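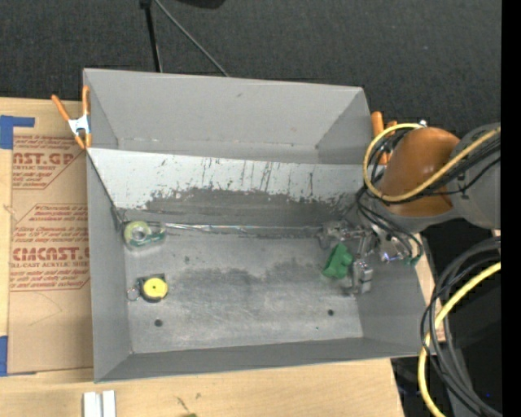 Greifer bekommt flache Teile an der Rückwand der Kiste nicht zu fassen

Gestellt von So_Werkstatt am Montag, 27. Januar 2025
Kategorie: Robotik / Eigenbau / Greifer und Endeffektoren

Aufbau in einer Gemeinschaftswerkstatt: Arm mit Metallgreifer, davor eine graue offene Kiste mit schrägen Seitenwänden und flachem Metallboden. Die Kiste steht auf einer Tischplatte aus Holz und ist mit zwei Federklemmen (orange Griffe) fixiert. Kamera fest über dem Arbeitsplatz, Ansteuerung über Trivbridge auf einem kleinen Rechner, Bahnplanung mit dem Paket Tendent in der Standardkonfiguration.

Aufgabe ist das Entnehmen von Kleinteilen. Zurzeit teste ich mit einem Klebebandabroller, einem kleinen Maßband mit Metallring und einem grünen, unregelmäßig geformten Teil. In der Mitte des Bodens funktioniert das Greifen zuverlässig. Probleme gibt es in zwei Fällen:

1. Das Teil liegt nahe am Knick zwischen Boden und hinterer Schräge. Die Finger laufen auf die Schräge auf, bevor sie die Zielhöhe erreichen. Der Arm geht auf Überlast und bleibt stehen. Der untere Bereich der Schräge ist inzwischen großflächig abgewetzt, die Oberfläche dort ist dunkel und an den Rändern ausgebrochen.

2. Das Teil liegt in der hinteren linken Ecke. Der Arm kommt von rechts, das Handgelenk steht dann ungünstig, und die Kabelschlaufe am Gelenk wird straff.

Über den Knick habe ich klares Klebeband gezogen, damit dünne Teile nicht in der Fuge hängen bleiben. Seitdem liefert die Kamera dort Fehlstellen in der Tiefe.

Schließkraft, Geschwindigkeit und Anfahrhöhe habe ich variiert, ohne brauchbare Änderung. Die Anfahrt erfolgt immer senkrecht von oben. Überlastmeldung ist immer Code 101.

Gibt es eine Lösung ohne anderen Greifer? Die Kiste möchte ich behalten. Acrylplatte für Einbauten ist vorhanden.

Antwort von Fraesspindel_TD
Als hilfreich markiert

Das sind drei getrennte Probleme, die man auch getrennt behandeln sollte.

Zur Schräge: Senkrechte Anfahrt ist an einer geneigten Wand grundsätzlich falsch, sobald der hintere Finger zwischen Teil und Wand muss. Der Finger braucht seine eigene Dicke plus Öffnungsweg an Platz, und der ist am Knick nicht vorhanden. Zwei Möglichkeiten:

a) Greifer um die Hochachse drehen, sodass die Schließrichtung parallel zum Knick liegt. Beide Finger stehen dann neben dem Teil, keiner dahinter. Für die meisten Teile reicht das bereits.

b) Greifer kippen, bis die Fingerrückseite parallel zur Schräge steht. Den Winkel an der Kiste messen und als feste Größe eintragen, nicht aus dem Kamerabild schätzen.

In Tendent lässt sich die Anfahrtsrichtung pro Zone festlegen. Ich würde den Boden in zwei Zonen teilen: Mitte wie bisher, hinterer Streifen mit Variante a und als Rückfall b. Die Wände müssen als Kollisionskörper mit ihrer tatsächlichen Neigung im Modell stehen. Viele tragen die Kiste als Quader ein, dann plant die Software an der Schräge durch Material hindurch. Bitte prüfen, bevor du an den Greifparametern weiterdrehst.

Zum Code 101: Bei meiner Trivbridge-Version meldet der das Überschreiten des Momentengrenzwerts an einem der Handgelenke, Vorgabewert 2000 in internen Einheiten. Hochsetzen behebt nichts, der Finger drückt dann nur stärker auf die Wand. Besser ist es, die letzten Millimeter kraftüberwacht zu fahren und bei Kontakt abzubrechen, zurückzuziehen und zu öffnen.

Zum Klebeband: Abziehen. Klares, glänzendes Band ist für Tiefenkameras das schlechteste Material überhaupt, Reflexe ergeben Löcher oder falsche Höhen. Wenn die Fuge verschlossen werden muss, mattes Gewebeband in Grau nehmen. Rückstände mit Isopropanol entfernen.

Antwort von Bastelkeller Trirnildale

größere Kiste nehmen. hatte ich auch so, mit geraden Wänden ist Ruhe

Antwort von kabelkanal215

Ergänzung zur Ecke und zu den Kabeln, der Rest ist oben richtig beschrieben.

Wenn die Schlaufe in der linken Ecke straff wird, liegt das meist an der Handgelenkstellung und weniger an der Kabellänge. Es gibt für dieselbe Greiferlage in der Regel mehrere Gelenklösungen. Der Planer nimmt die nächstliegende, und von rechts kommend ist das oft die, bei der sich die letzte Achse am weitesten verdreht. Den Bereich der letzten Achse in der Konfiguration begrenzen, dann fällt diese Lösung weg. Vorher von Hand in alle vier Ecken fahren und die Gelenkwerte notieren.

Die Schlaufe erst danach anfassen. Eine große freie Schlaufe ist für die Beweglichkeit gut, darf aber nicht in den Innenraum der Kiste hängen und nicht über eine Klemme streichen. Klettband statt Kabelbinder, am oberen Armsegment befestigen, am Handgelenk nur führen. Nach jeder Änderung einmal langsam durch alle Eckpositionen.

Zur Acrylplatte: Daraus lässt sich ein Keil oder eine Leiste schneiden, die den Knick nach vorn verlegt. Teile rutschen dann gar nicht erst bis an die Wand. Der nutzbare Boden wird schmaler, dafür ist der Bereich mit senkrechter Anfahrt erreichbar. Zu beachten:

Schutzpapier beim Sägen drauflassen.
Sichtseite vor dem Einbau mattieren, Schleifpapier oder Mattlack. Blankes Acryl macht der Kamera dieselben Schwierigkeiten wie das Klebeband.
Kanten brechen, sonst bleiben flache Teile hängen.
Leiste klemmen oder schrauben, nicht kleben, bis die Lage endgültig feststeht.

Die Federklemmen halten die Kiste gegen Verrutschen bei normalem Betrieb. Bei einem Stoß gegen die Rückwand würde ich mich darauf nicht verlassen. Zwei Anschlagleisten auf der Tischplatte, vorn und hinten, machen die Position wiederholbar. Nach jedem 101 die Lage der Kiste zur Kamera neu prüfen, ein kleiner Versatz reicht, damit auch die Griffe in der Mitte schlechter werden.

Kommentar von So_Werkstatt

Kiste war tatsächlich als Quader im Modell. Jetzt mit geneigten Flächen eingetragen, Variante a läuft im hinteren Streifen. Der Abroller geht damit, das Maßband nur, wenn der Ring nicht unter einem Finger liegt. Achsbegrenzung ist gesetzt, die linke Ecke teste ich noch. Leiste aus Acryl wird als Nächstes zugeschnitten.

Kommentar von Fraesspindel_TD

Beim Maßband den Greifpunkt auf das Gehäuse legen und den Ring in der Segmentierung ausmaskieren. Sonst wandert der berechnete Schwerpunkt zum Ring hin.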